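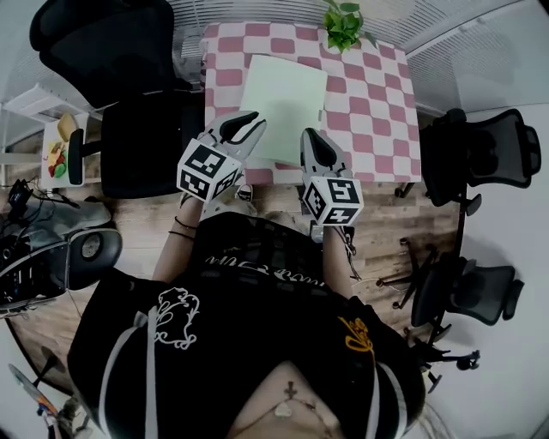 How much overhang should a checked tablecloth have on a small rectangular table, and how do I keep it from creeping when things get slid around on top?

For a small table used as a work or play surface, allow 12 cm of drop per side and put a non-slip underlay beneath the cloth, cut 2 cm short of the table edge all round. Longer drops look better for dining but get caught by laps and chair arms. Align one line of checks with a long edge before you fix anything down.

Question details
Asked in: Home and Furnishings > Table linen
Posted by: gumnut_flat
Viewed 319 times

Small rectangular table, flat top, square corners, on wood-look flooring. The cloth is a printed check. I sit at one long side and work with my forearms over the front edge, so the cloth gets dragged toward me all day. By mid-afternoon the pattern is visibly skewed and one side hangs lower than the other. I have tried:

– tablecloth clips (the spring steel kind). They hold, but the front ones dig into my wrists.
– double-sided tape. Left residue on the tabletop that took methylated spirits to shift.
– tucking the cloth under and pinning it. Lasted one wash.

The cloth I bought is a Floka, 155 cm on the long side. I can cut and re-hem it if there is a better size to aim for. I don't want to switch to vinyl.

3 answers

Answer 1 – accepted
Ysaline Tanguy

There are two separate problems here, size and friction, and fixing the first makes the second easier.

Size. Measure the tabletop, not the old cloth. Finished cloth length = table length + (2 x drop). Finished width = table width + (2 x drop). For hems, add 2 cm per side to get the cut size: 1 cm turned under, then 1 cm again. At 155 cm long, a 12 cm drop at each end would suit a 131 cm top. If yours is shorter than that you have surplus hanging at the ends, and the weight of it pulls unevenly once the cloth starts to move. Cut it down.

Wash the cloth before cutting. Cotton prints can lose a few per cent in the first hot wash, and usually more along the length than across the width. Dry it, press it, then measure.

Cut along a line of the check if the print is on grain. To test, pull a single thread from the raw edge and see whether it follows the print. On cheaper printed checks it often wanders by a centimetre or more over the length of a table. If it does, follow the print and accept being slightly off grain. A crooked row of squares parallel to a straight table edge is obvious from across the room. A slightly off-grain hem is not.

Friction. Use an open-weave rubberised underlay, the same material sold as rug grip or drawer liner. Cut it 2 cm inside the table edge so it doesn't show as a ridge. One caution: some PVC liners react with lacquered or varnished tops and leave a mesh pattern in the finish, particularly in a warm room. Put a scrap under a heavy book at the back corner for 7 days and check it before doing the full surface. Natural rubber can mark too, so test either one. If it marks, use brushed cotton molleton instead. Less grip, but safer.

For the front edge, drop the clips altogether. Sew a flat casing on the underside of the front hem and thread curtain weight tape through it. Keep the weights off the corners, where they knock against the legs.

The underlay does most of the work. I would fit it first and only bother with the weighted hem if the cloth still moves.

Comment (gumnut_flat): Top measures 118 cm, so there was a lot of excess. Cut to suit and put a rubber underlay down after the test patch came up clean. It now shifts less than a centimetre over a day. Haven't done the weight tape.

Comment (tvr_benchwork): Worth adding that a mitred corner sits flatter than a folded one. With a double-folded corner there are up to nine layers of cloth at the point and it never presses out.

Answer 2
delburn_k

Consider a fitted cover instead. Gilmartin make them to measure with elastic all the way round the underside. I have the one with the corner seams and it doesn't budge. Downsides: the elastic perished on my first one, and the colours are mostly plain, so you'd lose the check. You can make your own from the cloth you have if there is enough fabric to turn under the top by 7 cm or so. Box the corners like a fitted sheet.

Not good if the table has an apron set right at the edge with no lip to grip.

Comment (Ysaline Tanguy): Agreed on the lip. Use 10 mm braided elastic and stretch it as you sew. Knitted elastic is softer but loses tension sooner.

Answer 3
pinch_pleat

just get the magnets. Pinis ones from the homewares aisle, one half goes inside the cloth and one outside. works on mine outdoors in the wind

Comment (gumnut_flat): Is that at the front edge as well? I lean on it.

Comment (pinch_pleat): no mine are at the corners

Related questions
Removing tape residue from a lacquered tabletop
Does Atora molleton shrink in a hot wash?
Re-hemming a checked cloth without the print drifting
Best stitch length for a double-turned cotton hem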